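Rukhsana Kazmi sells trays. She also sells bowls, jars and a few other small things for the house from her shop in Caltgate, but the trays pay the rent, and they are what she wanted to talk about when we met there one morning in September.

She started with a stall and moved indoors five years ago. Before that she worked in the office of a company that supplied hotel kitchens.

"I ordered trays for other people for a long time," she said. "Brown ones, gray ones. They were good trays. You just never wanted to take one home."

Her stock now is mostly white with some kind of mark in black along the rim. The range is called Claritz. She draws the patterns herself on paper and sends them out to be printed. The first one had dots, and it did not sell well. Customers told her it looked like something for a child's room. She changed to short slanted lines and sold 85 trays in the first month.

"I was going to order 100 more of the dots," Kazmi said. "My brother talked me out of it. I still have a box of them in the back if you want one."

I asked why the pattern stays on the rim and leaves the middle plain. She said people put things on a tray, so the middle gets covered up anyway. A plain middle also hides less. You can see a crumb or a lost screw on it, and several of her customers use them at a workbench or a sewing table and never bring them near food.

She is particular about corners. The Claritz trays have rounded ones, which she says are easier to wipe out than square ones. The raised rim took 3 tries to settle. The first was too low and things rolled off. The second was high enough, but the pattern hardly showed from across a room.

Plastic gets her the most questions. Some customers come in asking for wood, and she sends them to Barbier, two streets over. "They do it well and I don't," she said. "Wood is heavier and you have to look after it. Mine you can rinse in the sink."

As for what to put under them, she likes a dark surface. White trays disappear on a white counter, she said, and she has repainted the display table in the shop black for that reason. She tells people with pale kitchens to try a dark cloth first before they spend money on anything.

Kazmi is working on a smaller size now, to be called Rerkow, with marks on two sides only. She would not say when it will be ready – the printer has the drawings, and she is waiting to hear back about the price.

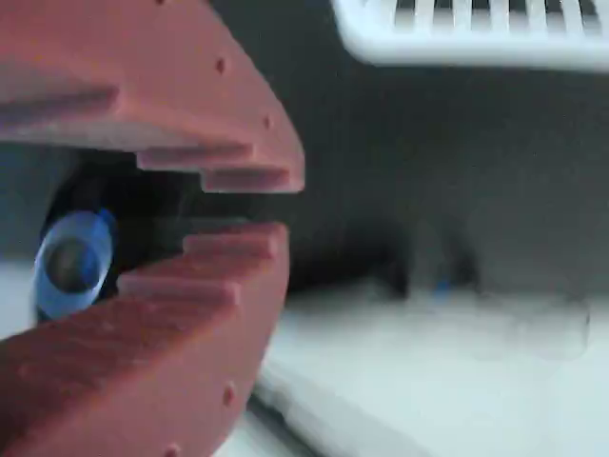
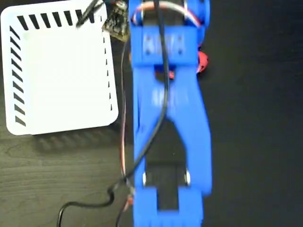

Second photo: a white tray with black slashes on its rim, on a black tabletop. Interview by Dénes Bodnár.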